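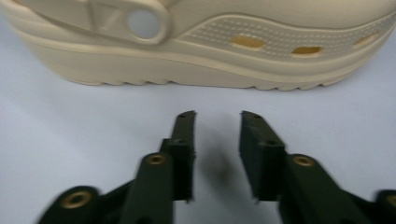 Making a route card for a long club ride

A route card is a strip of paper that tells you where to turn. Most riders now have the route on a device, but a card still earns its place on the bars. Batteries go flat, screens are hard to read in rain, and a marshal with a card can answer a question without stopping to scroll.

The method below is the one we use for the Ridgeway Summer Ride, held in July. The long route is 88 km with 1078 metres of climbing. It works for shorter rides too, though under 30 km you may not need a card at all.

What you need

The finished route on a map, with the start, the finish and any café or water stop fixed. A spreadsheet or a ruled notebook. A bike with a computer that shows distance to one decimal place. A printer and some thick paper.

Do not start the card while people are still arguing about the route. We did that the year the Piteo climb was in, then out, then in again, and the version that went to print had the old turn on it.

Step 1. Set up the columns

Use four: total distance, distance since the last instruction, turn, and road or landmark. Put them in that order. Some cards leave out the second column to save space, but it is the one tired riders look at.

If your club has both miles and kilometres people, pick one unit and write it at the top in large letters. Two sets of numbers on a small card are a nuisance.

Step 2. Agree the short forms

L is left, R is right, SO is straight on, and RBT is a roundabout. For roundabouts give the exit as a number, so "RBT 2nd exit" and then the name on the sign. X is a crossroads and T is a T-junction. TL means traffic lights, and we never use it for "turn left".

Print the key on the back of the card. New riders will not know any of these.

Step 3. Write the draft from the map

Go along the route and write a line for every place where a rider has to do something. Then add a line for any place where a rider might wrongly do something. A side road that looks like the main road needs "SO" and a landmark, even though the route does not turn.

Leave out bends. Leave out side roads that no one would take by mistake. If there is a long gap with nothing in it, put in one line around the middle, such as a church or a bridge, so that people know they are still on the route.

Use the words on the road signs. If the sign says Brurnine and the map calls the same place something longer, the card says Brurnine.

Step 4. Ride it

This is the step people skip. Ride the whole route with the draft card and nothing else, in the right direction. Set the computer to zero at the exact start line, and write on the card where that line is ("car park gate", for instance, and not just "car park").

At each junction stop somewhere safe and write down the distance shown. Correct the landmark if it is wrong. Pubs close and change their names, and post boxes get taken away. Note gravel, cattle grids, sharp bends at the foot of a descent and any junction where you can't see traffic coming from the right.

Computers disagree with each other. On our last check ride Svenja Leitner and Hamish Geddes rode side by side all day and finished several hundred metres apart, and both had been set up properly. Take one rider's figures and stick to them from start to finish. Never mix two sets.

Step 5. Add the warnings

Put warnings on their own line, in capitals, before the thing they warn about. "CARE steep descent, T at bottom" should come at the top of the hill. Keep them few. If every other line says CARE, riders stop reading them.

Step 6. Lay it out and print

Set the type large enough to read at arm's length from a moving bike. We use 14 point for the turns and 12 for the rest. Leave a little space between lines and a thick rule at each stop. Start a new section after each stop, and if you can, make the fold of the card fall there.

Print one copy first. Tape it to your stem, go outside and look at it in daylight. Pale grey shading that looks neat on a screen disappears in sun.

Ink from most home printers runs in the wet. A small clear bag with the top folded over does the job, and so does wide clear tape on both sides.

Step 7. Get it checked

Give the card to somebody who was not on the check ride. Ask them to follow it on a map with a pencil, using only what is written. Where the pencil stops, the card needs another word. Regula Zürcher did this for us and found a left that should have been a right, on a line that three of us had read many times.

When corrections come in, change the version letter at the top of the card and throw the old ones away.

Fixing the card to the bike

Two elastic bands round the stem will hold a folded card well enough. Cable ties through punched holes are firmer, but you can't turn the card over without stopping. A map clip on the bars is good if you already own one. Avoid anything that covers the brake cables or stops the bars turning fully.
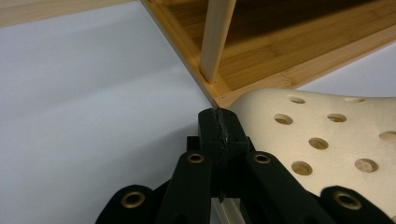
Anca Crăciun writes that she puts the card in her back pocket and copies only the next 5 turns on to a strip of tape along the top tube, then writes a fresh strip at each stop. She has used it on the Noven loop, where the turns come close together in the lanes, and says she missed fewer of them than she did with a full card.

That is fine for a rider on their own. Marshals should still carry the whole card where they can reach it.

On the day

Keep spare cards at the sign-on table and a few at each stop. Write the organiser's phone number on the bottom line. If a road closes at short notice, don't reprint; write the diversion by hand on a sheet at sign-on, and read it out before the start as well.

Last changed 13 Sep 2019. Corrections to Ottilie Zaugg, please, with the version letter of the card you used.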